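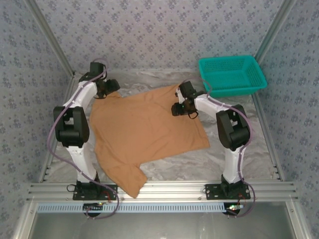
PRIRKBERG 10-MILE ROAD RACE TO USE REVISED TWO-LAP COURSE

New start line, single finish chute and wave start confirmed for March race

PRIRKBERG, Sunday: Irska Road Running, organizer of the Prirkberg 10-Mile, has confirmed the course, entry limit and timing arrangements for this year's race. The changes apply to the open race and the club team race. The junior mile is unaffected and will be held on its existing course.

The race will be run over two laps of a circuit between the Prirkberg fairground and the village of Kello. In previous years it was run out and back on the Kello road, with a cone turn at the far end. The road there is narrow, and runners in both directions had to share one lane from the bridge to the turn. The circuit removes the turn. Traffic on the course will move in one direction only, counterclockwise, for the full duration of the race.

The start line has been moved 167 meters east, to the fairground gate. The adjustment brings the two laps to the full 10 miles without a spur or added loop in the park. The finish line stays on the fairground track. Runners completing the first lap keep to the left of the center barrier and continue past the gate. Runners completing the second lap keep right and enter the finish chute. Signs will be placed well before the split, and course marshals will be stationed at it.
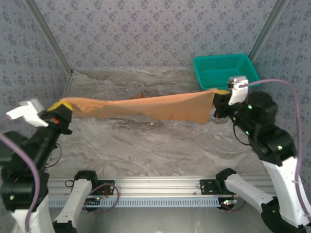

Orange-tan cloth held taut between two robot arms.

The new course has been measured by the calibrated bicycle method along the shortest route open to runners. Mile marks have been painted at the road edge. Because the course has changed, times will be listed separately from those set on the out-and-back course. Existing course records will be closed and kept in the results archive.

Entry is limited to 1,387 runners. The limit is set by the capacity of the start pens and includes all club entries. Of the total, 200 places are reserved for club teams until the end of the priority period, after which unused team places pass to the open waiting list in order of application. Entries may be transferred between runners until bib numbers are assigned. No transfers will be made after that point, and there will be no entries on the day.

The open race will start in waves. Wave assignment is based on a finishing time over 10 kilometers or longer, submitted with the entry. Entrants who submit no time will be placed in the final wave. A runner may move to a later wave at the start without notice. Moving to an earlier wave is not permitted and will result in removal from the results.
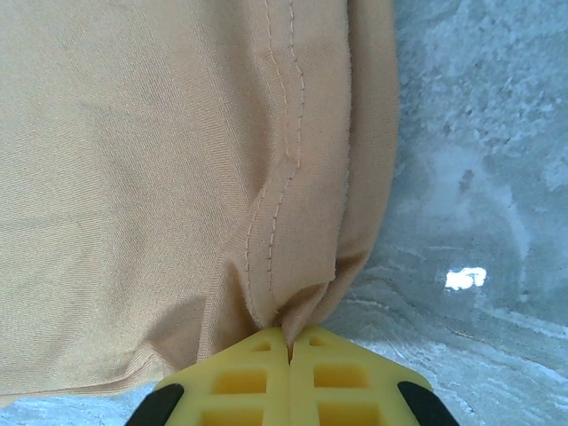

Timing will be provided by the Wako chip system, which replaces the ankle chips used previously. The Wako tag is attached to the back of the bib and does not need to be returned. Bibs must be worn on the front of the body, unfolded and uncovered by jackets or hydration belts. Timing mats will be placed at the start line, at the Kello crossroads and at the finish. A runner with no reading at Kello on either lap will be listed as unverified until the results have been checked by the referee.

Awards in the open race will be decided on gun time for the leading places and on chip time for age groups. The team race will be scored on the combined gun times of the first four finishers from each club. Ties will be settled in favor of the club whose fourth scorer finished first. Protests must be made in writing at the results desk before the awards ceremony.

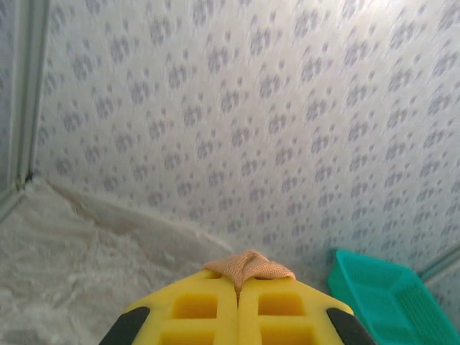

Crumpled peach-colored cloth held in a yellow gripper.

The Kello road will be closed to vehicles from before the first wave until the sweep vehicle has passed the crossroads on the second lap. Residents inside the circuit will have access by the north lane only. Water will be supplied at Kello and at the fairground gate, giving four water points over the race distance. Cups are paper. Runners are asked to drop them inside the marked zones.

Runners who have not started the second lap when the lap cutoff is signaled will be directed into the finish chute and recorded as having completed one lap.

The course map, elevation profile and wave table will be sent to all confirmed entrants with their bib number. Clubs should submit team declarations on the standard form, with substitutes named. A team may include substitutes only if they hold a confirmed race entry.

About Irska Road Running
Irska Road Running organizes road and cross-country races in the Prirkberg district, including the Prirkberg 10-Mile, the junior mile and the Kello winter relays.

Media contact
Race Office, Irska Road Running, Fairground Pavilion, Prirkberg
Accreditation requests should be received before the close of entries.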